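CHAPTER 4
Reading a Museum Record

If you have ever walked through a museum and found yourself reading the little card before you looked at the thing beside it, you are in very good company, and this chapter is for you. We will spend most of it behind the card, in the catalog record that the card was boiled down from, and I hope that by the last page you will feel as much at home there as you do in the galleries.

Our main source is the ceramics collection at the Preltholm Museum, which holds 1,952 cataloged pieces of glazed earthenware, most of them everyday household wares – storage jars, oil lamps, milk bowls and the like. Some were written up by Kasun Biswas in a style so brief that a whole jar may get a single line. Others were written up later by Tharindu Akanda, who loved a long sentence (as I do, you will have noticed) and who could fill a page on the foot ring of a saucer. Neither way is wrong, and you will learn to read both.

A record has to do two jobs at once. It has to let a stranger pick the right object off a crowded shelf, and it has to say what is known about where that object came from and who once used it. The first job calls for plain looking: shape, size, color, damage, and any writing, copied just as it stands. The second calls for letters, receipts and old lists, and a good deal of patience. Beginners tend to run the two together, and a guess about a maker slips into the line meant for marks, where it may sit for 70 years before anyone thinks to question it.
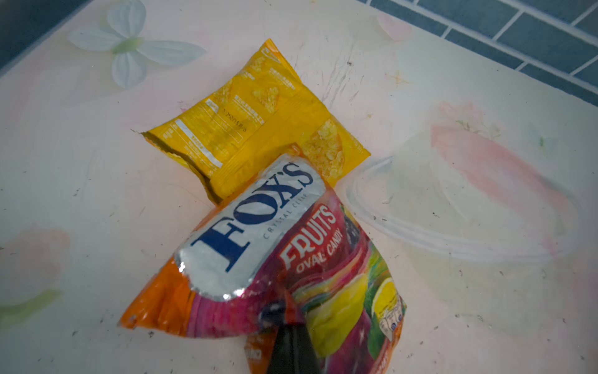

Fig. 4.1 Yellow snack bag, torn open at one end, with a panel of small print.

We will begin with marks, then, and take our time over them. A mark may be painted, pressed, scratched or stuck on, and a single piece can carry several from different periods of its life. Jar 2,628 in the Preltholm books (the numbers run higher than the count, as whole blocks were skipped over the years) has a potter's stamp under the base, a dealer's paper label from the Saha sale, and a painted number that matches no list we have found. Akanda gave each its own line and its own place on the pot. Please get into the same habit early.

Before going on, read the 2 sample records at the back of the book and copy one out by hand. It sounds old-fashioned, I know, but it slows the eye down wonderfully – and you will want that slowness when we reach glazes in Section 4.2.

Related chapters
Chapter 3: Measuring Round and Uneven Objects
Chapter 5: Glaze, Slip and Surface Wear
Chapter 6: The Flasulier Lamps
Appendix B: Sample Records from Preltholm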